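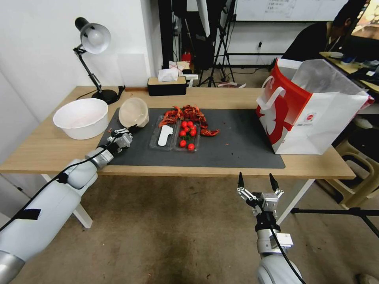

Irside Community Supper and Kitchen Skills Project
Midyear report, 2023-08-02

Hi Notburga,

I know the template you sent has boxes, and I did fill in the boxes (they're in the spreadsheet Rupert is sending over separately). But you said in the spring that you also wanted to hear how it's going in plain words, so I'm writing this part the way I'd tell it to you over coffee. It's long. Sorry in advance, but you did ask!

The short version is that the suppers are going really well, the cooking classes are going well now after a bumpy start, and the garden is behind. We're a little under budget on food and a little over on everything to do with water and drains, which I'll get to.

The suppers

We've held 13 suppers since the grant started and served 264 people in that time, going by the sign-in sheets. That's different people, so somebody who comes every time gets counted a single time. Your guidelines asked for it that way and it took me a while to get my head around it, because the number of plates is a lot bigger and I kept wanting to give you the bigger number. The plates are in the spreadsheet if you want them.

The crowd has changed since winter. At the start we mostly had folks from the senior apartments on Hnatiuk Street, and they still come and still sit at the same two tables by the radiator, even in this heat. Since June we've had a lot more families with small kids. School lunch stops and people notice the grocery bill. We moved the start time up to 5:15 for them, which the seniors liked too, and then a few of the people who work at the cannery told us they couldn't make it that early. So now we start serving at 5:15 and keep food back until 7. It means a longer shift for the kitchen crew and I don't love that. I'd like to try two shorter shifts in the fall and see if we can fill them.

Menus have gotten better. We started the year cooking what was cheap and came in big cans, and there's nothing wrong with that, but people were leaving the green beans. In April we put a piece of paper on each table and asked what people grew up eating. We got some great answers (and one very detailed drawing of a hot dog). We've been working through that list ever since. The dumpling night was a hit. The lentil night was not, and I'd still make it again because I thought it was delicious. We also did a fish stew that took all day and went in twenty minutes flat.

One thing I should tell you about is allergies. In May a mother asked what was in the rice and the person serving couldn't tell her, because the cook had gone home. Her son didn't eat any and was fine, but I was pretty shaken up. Every dish now has a card with everything in it, written by whoever cooked it, before it leaves the kitchen. The cards live in a recipe box afterward so we can look back. Shellfish and nuts get their own serving spoons and their own end of the counter.

The cooking classes

You'll remember we promised two rounds of classes this year. The first round began in February with a full list and then half of them stopped coming by week three. I called everyone who dropped out. Mostly it was the time slot, and some of it was us. We'd planned a lot of sitting and listening at the beginning - food safety, knife safety, reading labels - and people had come because they wanted to cook. One man told me very politely that he already knew how to wash his hands.

So we flipped it around for the second round. People cook in the first ten minutes of the first class, and the safety stuff gets folded in as they go. Rosa runs it now, and she is so good at this. She has everybody bring one ingredient they like and one they've never known what to do with, and that's how the last two sessions got planned. We've covered whole chicken, dried beans, eggs about nine ways, quick pickles, and shellfish, which people were nervous about and then very proud of. Only two people dropped out of the second round and one of those moved away.

I asked people what they do differently at home now. I won't pretend this is a scientific survey. Several said they waste less. A couple said they'd stopped buying salad dressing. One woman said her teenager cooks on weeknights now and it's mostly quesadillas but she'll take it.

What I'd like to add is something for people with very small kitchens. A good part of the class has a hot plate and a microwave and that's it, and we've been teaching them on a six-burner stove.

The garden

OK, the garden. We said we'd have the raised beds in by the end of April and they went in the second week of June. The lumber was late, then the soil was late, and then the soil that came was full of clay and had to go back. Plindora took it back without a fuss and gave us a credit, so it didn't cost anything except the time.

Because of all that we missed spring planting completely. We put in what we could - beans, squash, basil, and tomato plants that were already pretty big when we got them. The beans look good. The squash has mildew. I don't think we'll hit the harvest figure in the original proposal, and I'd rather tell you that now than in December. We're planning garlic and kale for the fall so the beds don't sit idle, and the kids' group wants to try pumpkins next year if we can spare the room.

Money

The spreadsheet has the full picture, but there are two things I want to point out.

First, we've had to spend 600 dollars on the floor drain in the kitchen. It backed up twice in one week and the second time we had to cancel the class. There wasn't a line for repairs, so I took it out of supplies. Rupert Zürcher went through the books with me and he thinks that's allowed under the small changes rule, but please tell me if you see it differently.

Second, we have 1000 dollars left over in food that we'd budgeted to use by now. The bakery has been giving us bread for free, and the freezer helped a lot more than I expected because we can buy meat when it's on sale. If it's all right with you, I'd like to move that money toward four induction burners and some decent pots for the small kitchen class. I have a price list and can send it whenever.

What's next

Suppers carry on through the fall with a break for the last two weeks of December. The third round of classes opens for sign-up after Labor Day. We need two more people on dishes, badly, and I'm putting up flyers at the library and the laundromat.

Could you let me know about the burners before the end of the month? The store is holding the price for us until then. And if you're ever out this way on a supper night, please come and eat. I'll save you a seat away from the radiator.

Thanks again for all of it,
Marit
Project Coordinator, Irside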